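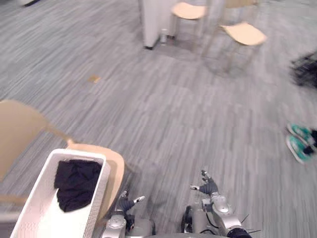

Gray striped carpet and a white laundry basket

Grounds crew member wanted — Clovora Garden Care

We're growing, and we'd love one more person on our crew! Clovora looks after lawns, hedges and flower beds at 61 homes and small offices in and near Tilero. You'll mow, edge, weed, plant bulbs, and help Frauke Wegener with the fruit tree pruning she's been teaching the rest of us (it's a great way to learn).

You need a driver's license, decent boots and a liking for early starts. Experience is nice but we're happy to train. Hours are 7 to 3:30, with a paid lunch, and we stop when there's lightning. After 5 months you get a $300 gear allowance — spend it on whatever gloves and rain pants you like best.

Tell us a bit about yourself and any garden you've worked in, even if it's your grandmother's! Send it to Teófilo Bedoya through the contact form or drop a note at the yard office.

Posted 2022-07-07. Open until filled.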